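Prevstead Lido to reopen with longer season and heated changing rooms

Sunday, April 29, 2018

Prevstead Lido will open its gates again next month after a winter of building work, and for the first time in its history it will stay open right through to the end of October. We are thrilled to be able to share the news with everyone who has been asking at the gate since March!

The pool was drained in the autumn so that the old lining could be taken out and the pipework underneath replaced. Anyone who swam here last summer will remember the patch of rough tiles near the shallow steps, and the regulars will remember it with their toes. All of that has gone. The steps are new, the handrail is new, and the paddling pool has been given a gentler slope so that small children can walk in by themselves.

The work was carried out by Bover, who also rebuilt the pump house. The old pumps had been running since the pool was last refitted and were using far more power than they needed to. The new ones are smaller and a good deal quieter, and the people living on Rantala Road have already told us how pleased they are.

Indoors, the changing rooms have underfloor heating, proper hooks (lots of them, at the right height for children as well as adults) and two family rooms with a bench and a fold-down changing table. There are 433 lockers, all of which take the new pound coin. Showers are warm and stay on for as long as you hold your hand over the button, plus a bit longer.

Towel hire is coming back too. It was dropped years ago when the laundry closed, and it has been the most common request on our comment cards ever since, mostly from people who come straight from work and don't want to carry a damp towel home on the bus. Towels can be picked up at the front desk and dropped in the bin by the exit on the way out. 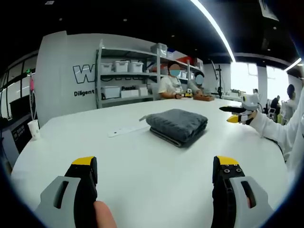 The café will open at seven on weekdays, in time for the early swimmers, and will serve porridge, toast, bacon rolls and hot drinks until the lunch menu takes over at 12. The terrace has been relaid and now has level access from the poolside, so wheelchair users will no longer have to go back through reception to reach it. A new pool hoist has been fitted at the deep end and staff have been trained to use it.

More than anything we are excited about the swimming itself. Two lanes will be kept clear for steady lengths at all times, including during the school holidays, and there will be lessons for adult beginners on weekday evenings. The lessons went down so well as a trial last year that we ran out of places within days, so we have doubled them. If you have never learned to swim, or learned long ago and lost your nerve, please come. The groups are small and friendly, and the water in the teaching area only comes up to your waist.

Season tickets are on sale now from the front desk and from Porullow Library. We have kept 800 tickets at last year's price for people living in the town, and these will be sold in the order that people ask for them. Please bring something with your address on it. Day tickets will be sold at the gate as usual and there is no need to book, although on hot weekends we do suggest coming before eleven or after four.

An open afternoon will be held before the first public swim. Visitors can look round the changing rooms and the pump house, try the café and put their names down for lessons. There will be no swimming that afternoon, but the paddling pool will be filled and children are welcome to splash about in it.

Notes for editors

Prevstead Lido is an unheated outdoor pool with a separate paddling pool, café and sun terrace. It is open to everyone and children under five swim free.

Reporters and photographers are welcome at the open afternoon and are asked to let the lido office know beforehand. Interviews with swimming teachers and members of the early morning group can be arranged through the same office.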